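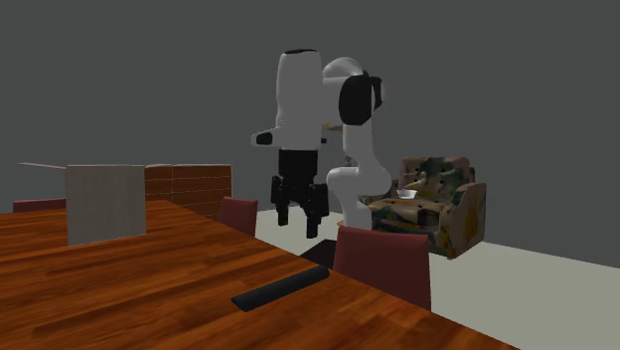
Notes from the October meeting, Givville Swap and Mend

I'm doing the minutes again, so you get them my way. We started at 7 p.m., more or less, once the kettle had boiled and everybody had found a seat.

1. Last month's notes

Read and passed. One fix: the bus to Flirnbridge leaves from the north stop, and I had written south. Sorry to anyone who stood there in the rain!

2. Money

We have $401 in the account after paying for the hall. The spring sale brought in more than the summer one (it usually does, people clear out their closets), and we agreed to put $96 toward new thread, needles and a decent pair of shears. I asked for two pairs. I was outvoted.

3. The coat drive

This took up most of the evening. Drollora has offered us their front window for a drop-off point, and we said yes on the spot - they're open late and there's parking. We'll take coats, hats and gloves, but no shoes this year. Last winter's shoes are still in my garage and I'd like to park in there again before the snow comes. Flyers: 200 to start with, printed on the yellow paper left over from the sale. I'm picking them up and will bring them next time.

There was a long back and forth over whether to wash everything or only what looks like it needs it. We settled on everything. The laundromat on Zelenák Street gives a group rate in the mornings, so we'll go then, and I'll put a sign-up sheet by the door.

4. Zipper night

People loved the last one and want another. I'm happy to run it again, but please bring your own zipper this time, and measure the old one first! We'll try the smaller room, where the light is better.

5. Anything else

The button jars need sorting. The hall door code is changing to 2510, so write it down somewhere you'll find it. Somebody left a blue casserole dish in the kitchen and it's a nice one, so come and get it.

We wrapped up at 8:40. Next meeting is in November, same time, and I'm bringing the pumpkin bread.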